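Recolha de demonstrações em simulação para aprendizagem por imitação: preensão de copos pelo bordo

Relatório de projeto, versão para a página do curso

Este site utiliza cookies para melhorar a sua experiência de navegação. Ao continuar, aceita a nossa política de cookies. Aceitar | Configurar

Resumo

O trabalho descreve a construção de um conjunto de demonstrações para treinar uma política visuomotora numa tarefa de preensão sobre mesa. A recolha foi feita inteiramente em simulação, no ambiente Plernum, por teleoperação de um braço com pinça de dois dedos. Foram gravados 2346 episódios, dos quais 2000 passaram à fase de treino. O relatório trata da recolha, da filtragem e da anotação; a arquitetura da política é referida só onde condiciona o formato dos dados.

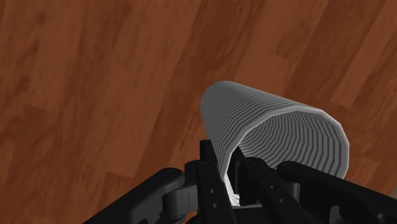
Autoria: Grupo Sabbagh, Laboratório de Robótica, Unidade Curricular de Projeto
Publicado em 3/2/21

1. Enquadramento

A tarefa consiste em aproximar a pinça de um copo canelado, colocar um dedo de cada lado da parede, fechar e levantar. A preensão pelo bordo foi escolhida em vez da preensão pelo diâmetro exterior por dois motivos. O primeiro é a abertura máxima da pinça, que no modelo usado deixa pouca folga em torno da boca do copo. O segundo é o interesse do problema: a parede é fina, a margem de erro lateral é pequena e a informação útil está concentrada na imagem da câmara de punho.

Essa câmara vê sempre os dois dedos, com os parafusos ou furos e parte dos elos, o que dá à rede uma referência fixa. O inconveniente é a oclusão. Na fase final da aproximação, parte da boca do copo fica tapada pela própria pinça, e a política tem de decidir o fecho com uma vista parcial do bordo. Por essa razão cada episódio inclui também vistas externas, sincronizadas com a do punho.

2. Ambiente e configuração

O cenário de base, designado Sodthorpe nos ficheiros de configuração, é uma sala de jantar com mesa, cadeiras e o braço montado junto a um dos lados compridos da mesa. Os materiais têm textura, mas a iluminação é fixa em cada sessão. A malha do copo tem poucos polígonos no perímetro e o bordo aparece facetado nas imagens de perto. Considerou-se substituí-la por uma malha mais densa; o custo no cálculo de contactos foi julgado excessivo e manteve-se a original.

As ações são registadas como deslocamentos do efetuador no referencial da base, mais um valor escalar para a abertura da pinça. As juntas são gravadas em paralelo, para permitir a conversão posterior. A teleoperação foi feita com um comando de seis graus de liberdade, com filtragem passa-baixo à entrada. Sem o filtro, o tremor da mão do operador passava para as trajetórias e a política aprendia a reproduzi-lo.

312 visualizações · 14 partilhas · 3 comentários

3. Protocolo de recolha

Cada sessão teve a duração máxima de 60 minutos. O operador começava com a pinça aberta acima da mesa, numa pose sorteada dentro de um volume limitado, e terminava o episódio com o copo levantado ou por interrupção manual. Os episódios interrompidos foram conservados com etiqueta própria. Não entram no treino da política, mas servem para treinar o classificador de sucesso.
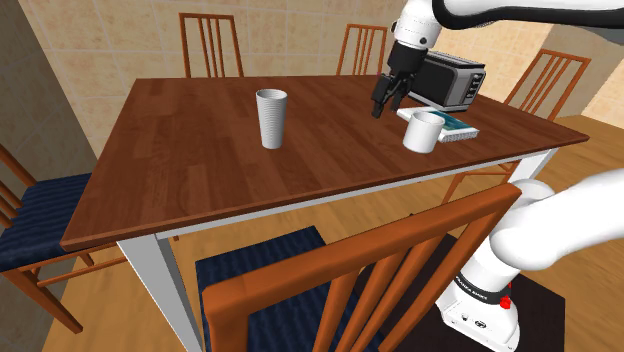

A variabilidade das condições iniciais foi o aspeto que mais revisões exigiu ao longo de janeiro. Na primeira versão do protocolo só se sorteava a posição do copo, e a política obtida a partir desses dados ignorava a imagem externa. Passou-se então a sortear também a pose inicial do braço e a disposição dos objetos secundários. A caneca branca perto da borda da mesa, com o livro logo atrás, é um caso útil: também tem boca circular aberta e tom claro, e obriga a rede a distinguir o alvo pelas caneluras e pela altura. Quando a caneca era retirada, o erro de seleção desaparecia nos testes, mas a política assim treinada falhava logo que o objeto regressava à mesa. O eletrodoméstico ao fundo cumpre outra função, a de limitar as aproximações pelo lado direito.

Os objetos secundários não podem ser tocados. Qualquer contacto detetado pelo simulador entre a pinça e um objeto que não o alvo marca o episódio como inválido, mesmo que a preensão seja concluída. A regra é severa e eliminou demonstrações de resto aceitáveis, sobretudo das primeiras sessões, quando os operadores ainda corrigiam muito a trajetória perto do alvo.

4. Filtragem e anotação

A filtragem automática correu em 2 passagens. A primeira verificou a integridade dos ficheiros: fotogramas em falta, dessincronização entre câmaras, saltos no tempo do simulador. A segunda aplicou critérios de tarefa, a saber, ausência de contactos indevidos, altura mínima do copo no final e velocidade do efetuador abaixo do limite durante o fecho. Os episódios que passaram foram revistos manualmente por amostragem.

Cada episódio foi segmentado em aproximação, alinhamento, fecho e elevação. O limite entre aproximação e alinhamento revelou-se o mais ambíguo.

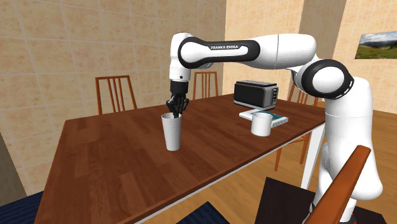

Cadernos de Projeto Lurbridge, vol. 2, p. 60

Com a mão apontada para baixo e as pontas dos dedos à altura do bordo, dois anotadores podiam atribuir o mesmo instante a fases diferentes. Adotou-se um critério geométrico: o alinhamento começa quando a projeção vertical do ponto médio entre os dedos entra no círculo da boca do copo, alargado por uma tolerância fixa. O critério é calculado a partir do estado do simulador e não depende da imagem, pelo que as etiquetas dos episódios antigos puderam ser regeneradas sem nova revisão manual.

5. Limitações

O conjunto cobre um único alvo e um único tipo de preensão. A sala não muda entre episódios, e é provável que a rede use elementos do fundo, como as juntas dos azulejos da parede, para estimar a posição. Não foi feita nenhuma experiência de oclusão do fundo que permita medir esse efeito.

Os contactos na parede do copo são a parte menos fiável da simulação. Com a malha atual, a força normal oscila durante o fecho — o efeito é mais visível quando o dedo assenta numa aresta entre duas facetas — e alguns episódios válidos mostram o copo a rodar ligeiramente na elevação. Estes casos ficaram no conjunto, com uma etiqueta adicional.

Falta ainda testar a política no braço físico. A calibração da câmara de punho real está por fazer, e o campo de visão usado no Plernum foi escolhido antes de se conhecer a ótica disponível no laboratório. Se os dois valores divergirem muito, as imagens de punho terão de ser geradas de novo a partir dos estados gravados.

Subscreva a nossa newsletter e receba os próximos relatórios no seu e-mail.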